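Service Robotics, Unit 6 handout
Reviewing a pick-and-sort kit before you buy
F. Balogun

Read before the lab. Bring it with you, I wont have spares.

Case for this unit: the Sosau tabletop sorting kit, sold by Gotdale. Two-finger gripper, arm, fixed camera, control software, one year of phone support. Bins and test goods are not in the box – you supply those.

What the seller says
Sorts mixed pantry goods into bins. Setup in 90 minutes. No programming for the basic job. Claims like these are fine to start from, but write down what each one would need to be tested. "Mixed" how mixed? Setup by who?

What we ask of it
Same three questions as for every product this term:
– can it find the item
– can it hold the item
– does the item end up in the right bin
Keep them seperate on your sheet. A kit can be good at one and poor at the next, and a single score hides that.

Choosing test goods
Use real packaging. Foam blocks tell you next to nothing about a grocery job. Mix round and flat sided, tall and short. Put in two of the same product, so you learn if the software treats them as one item type or gets confused when one stands nearer the camera. Shiny lids are worth having too, glare is a known headache for cameras. Same goes for a glossy table.

Bins: different colors, set side by side. Orange, yellow and blue are easy to tell apart in your notes and in the camera view. Smoked paprika tins and a can of black sesame powder do nicely as goods. Flat sides on the tins, curved on the can, so the fingers get two different jobs.

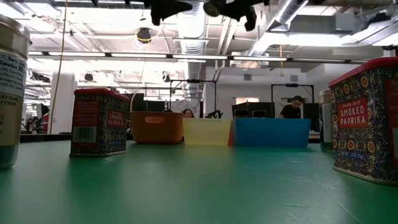
Running the trial
1. Level the table, mark bin corners with tape.
2. Load the default settings. Don't tune anything yet.
3. 60 picks, goods put back by hand in a new order each time.
4. Log every miss with its cause: not found, dropped, wrong bin, stopped.
5. Now tune. Repeat the 60.
Report both sets. Sellers tend to quote the second one only.

Things people forget
Width of the item vs how far the fingers open. Check the spec sheet first, saves a morning. Also people walking behind the table – does the software care about a busy background or not? Ask the seller, then try it yourself.
Cost of spares. Finger pads wear. Tobiloba Garba's group was quoted $187 a pair for the Akilura kit in June, which changed their whole recommendation.
Support: ring the number once with a real question, note the wait.

To hand in
One page, plus the log. Say who should buy the kit and who shouldn't. "It depends" is ok if you say on what.
Due Jan 12, 2026, by upload. Questions to me or Tobiloba.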